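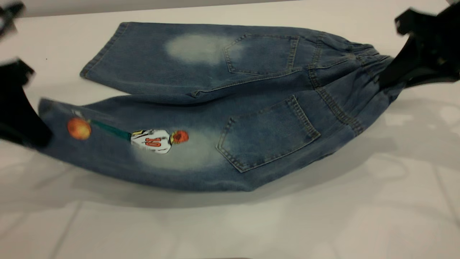

**Hand-me-downs: do you wash before passing on?**

**panport_renata**
Settle something for us. My sister-in-law says kids' clothes should be handed down straight from the drawer, since the next family will wash them anyway. I say you wash, check the knees, empty the pockets and then hand over. I once received a bag with 14 acorns in it.

**tcordero**
Wash. Always wash. My cousin's detergent smells like a candle store fell down a flight of stairs, but I appreciate the thought.

**severin_r**
Disagree. We're all washing it again at the other end. That's two loads of water for one pair of jeans.

> I once received a bag with 14 acorns in it.

And you're complaining?

**panport_renata**
They had tenants, Severin.

**NganLing**
I run the school swap every December and we get 300 pieces in a good year. Clean or not matters less to me than SORTED. Put the size on a bit of masking tape. Kids' sizes are a rumor at best, and I don't want to hold up 16 pairs of leggings against a stranger's child.

**gonzo_m**
Unpopular opinion: stop handing down jeans at all. My oldest wears through them in a semester. What reaches kid number two is a waistband with memories.

**tcordero**
@gonzo_m depends on the kid. Mine sits. We've had denim go through three cousins and it only got softer.

**severin_r**
Faded is fine, holes are fine, a broken zipper is a hostile act.

**NganLing**
Agreed on zippers. Also, if you want something back, say so up front — I spent most of last spring hunting for a christening sweater that had been donated "by accident."

**panport_renata**
So that's two for washing, one against, and Gonzalo against pants. I'll tell her I won.

**gonzo_m**
Against denim. Let's not start anything.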